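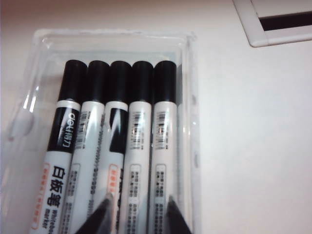 Whiteboard markers in a clear tray, seen from the wrist camera.

Wivum Wrist-View Grasp Set

The Wivum set supports research on picking one item from a closely packed row. It contains 3,038 recorded grasp attempts, each stored with wrist-camera video, finger position and outcome.

In trials at the Nistside laboratory, a policy trained on the full set completed 674 picks before its first scheduled recalibration. Results for individual objects — including failed attempts — are listed in the technical note.

Supplied with: 39 object models, calibration files, evaluation scripts
License: research use
Next release: August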